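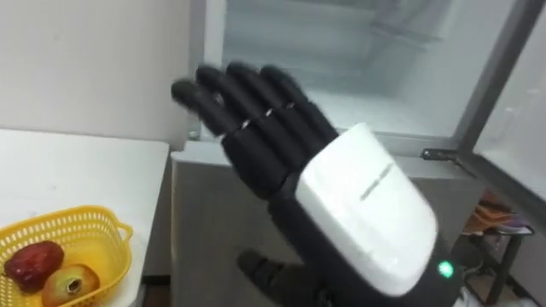
What should you do first when you take over a fridge that other people have been using?

Open it, look, and move nothing for a minute. Then start from the top shelf and work down.

Chapter 4
The Cold Cupboard

Yiran Shi and Jianguo Cheng
January

Most households own one fridge and think about it twice a year. Once when it smells. Once when it stops. In between it gets opened dozens of times a day, usually by someone who doesn't know what they want. This chapter is about the in-between.

You'll have done Chapter 3 by now (dry stores, tins, jars). Much of that carries over – labels, dates facing front, old stock forward. What doesn't carry over is the air. In a dry cupboard the air mostly leaves your food alone. In a fridge it is doing the work, so where you put things matters a good deal more.

4.1 What cold does and doesn't do

Cold slows things down. Doesn't kill much. Milk left out all afternoon and then put back is not new milk. Students get this wrong every year, and so do their landlords.

Aim for 5 degrees or just under in the main compartment. Use a cheap thermometer in a glass of water, middle shelf, left overnight. The dial inside the fridge is no help here, the numbers on it usually mean "colder" and "less cold" and not degrees at all. Check your own manual for which way it runs. On plenty of models the higher number is the colder one.

4.2 The door

Every opening lets cold air fall out and room air in. Short openings, not many of them. Decide before you pull the handle.

The seal does as much as the motor. Soft strip, runs all round the door, collects crumbs in the folds. Wipe it with warm soapy water and dry it, folds as well. To test it shut a strip of paper in the door and pull. Should drag. If it slides straight out, clean the seal and try again further along. Do the hinge side too, people forget the hinge side.

Door racks are the warmest place in most fridges. Sauces, jam, mustard, bottled drinks. Eggs if you must. Milk keeps better further in, even though the rack seems to have been made for it.

4.3 The shelves, top to bottom

Top: things ready to eat. Leftovers with a lid on, cooked meats, the half tin of beans now moved to a tub. (Never store it in the opened tin.)

Middle: dairy. Yoghurt, cheese, butter if you like it hard.

Bottom: raw meat and fish, in a deep container that will catch drips. Nothing goes underneath it except the drawers, and the drawers should be covered.

Drawers: salad and veg. Keep the wet leaves away from the dry ones. A sheet of kitchen paper at the bottom saves a lot of scraping later on.

Leave gaps. A crammed fridge has warm corners, and food pushed hard against the back wall can freeze where it touches. Lettuce especialy.

4.4 Clearing out: the Padanari Street kitchen

Weidong Jia and Jianhua Xia shared a flat kitchen on Padanari Street with two others. Four people, one fridge, no system. Their notes are short and we print them more or less as they came:

"Table first. Wiped it, put towels down, coolbag next to it. Everything out, one shelf at a time, not all at once – we did all at once the first time and the butter went soft. Three opened jars of the same pesto. Bin, keep, ask. The ask pile was the biggest. Gave people until 7 in the evening to claim stuff. Then it went."

Note the surface. You want somewhere clear within arm's reach before anything comes off a shelf. Carrying a dripping tub across a kitchen while looking for a space is how floors get washed twice.

Their second attempt went faster, mostly due to the shelf-at-a-time rule. They also gave each person a tub with a name on it. Kaiwen's tub was the only one still in use by the end of term, but the raw meat stayed at the bottom and thats the part we'd keep.

Before you start, have ready:

a clear table or worktop
two cloths, one wet and one dry
warm water with a little bicarb in it
a coolbag for meat, fish and milk
a pen and some tape

Activity 4a

Draw your own fridge from memory, shelf by shelf. Don't look. Then go and open it and mark what you missed. Keep the drawing, you'll need it again in 4.7 when we get to shopping lists.

Last updated: January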